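The Hukilix cap rack, one year of hanging hats off it

By Rodrigues
20 September 2023
5 min read

If you sell caps, you already know the problem. They don't stack nicely, they don't fold, and the minute you put them in a bin the one everybody wants is at the bottom with a squashed brim. We went through baskets, we went through pegboard, and for one very long summer we had them lined up along a windowsill (they faded, and I cried a little). Then we put in the Hukilix rack, and I like it so much that I started stocking it here at Wandimow for other small shops and stockrooms.

So what is it? White metal shelving, basically. You get perforated uprights, so you pick your own heights, and white shelves that go wherever you want them. The trick is in how you use it. Stand it against a wall and hang the caps in rows by their straps, one row to a level, running front to back. Each cap keeps its shape, air gets around it, and you can walk down the side and see what you have without touching a thing!

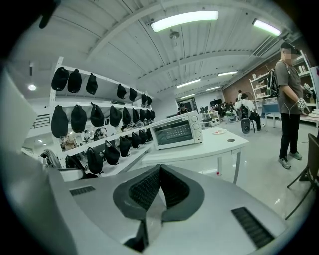
I keep mine filled with black caps, which is what we sell the most of by a mile. Black shows dust like nothing else, and that was my big worry about open shelving. Hanging helps a lot, because the tops don't sit flat collecting fluff the way they did in the bins. I go over them with a soft brush when I open up in the morning and that does it. If you're in a dusty building you might want to do it again at closing.

A few things I figured out the slow way. Leave more room between levels than you think you need. I set mine too close the first time and the lower caps were brushing the shelf, so out came all the caps and I did it over. Do your spacing while the rack is empty, please, and hang one cap from each level to check before you fill it up. Also, put your biggest, bulkiest caps at the front end of the row. They hide the smaller ones a tiny bit, but they're much easier to lift off from there, and lifting is what you do all day.

And fasten the straps before you hang them. A loose strap slides off sooner or later - always at the back, always while you're on the phone.

The white finish is a plain one and I'm fond of it. Dark hats look sharp against it and it wipes down with a damp cloth. It does show scuffs along the bottom where shoes and boxes meet it. I touched mine up with ordinary appliance paint from the hardware store in Condmont, and I can't find the spots now unless I go hunting for them.

I'd also say get a table to go with it. Ours is white too, with thin legs, and it has a little grommet hole in the top for a cord, which is one of those things I never thought about until I had it. You need somewhere to lay caps down while you sort them. We ship the rack without one, but any light table you can slide around will do the job.

Putting it together took me 4 hours by myself, with a long lunch in there. With a second pair of hands you'd be done a good deal sooner, mostly for the part where the uprights need holding straight. The parts are labeled and the instructions are mostly pictures. Go around once more and tighten everything at the end - mine had a wobble until I did.

The rack is $380, shelves included. We send it flat in two cartons, and they're heavy, so have somebody home to help you get them through the door. 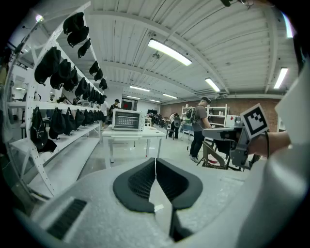
What else can I hang on it besides caps?

Anything light with a strap or a loop works well. I've used mine for visors, canvas totes and a batch of bucket hats with chin cords, and they all hung fine. For winter coats or anything with real weight, I'd go with a proper garment rail.

If you want to change the layout later, you can move the shelves up or down without buying extra parts. I shift mine every September when the knit hats come in, and I leave the bottom shelf bare for boxes.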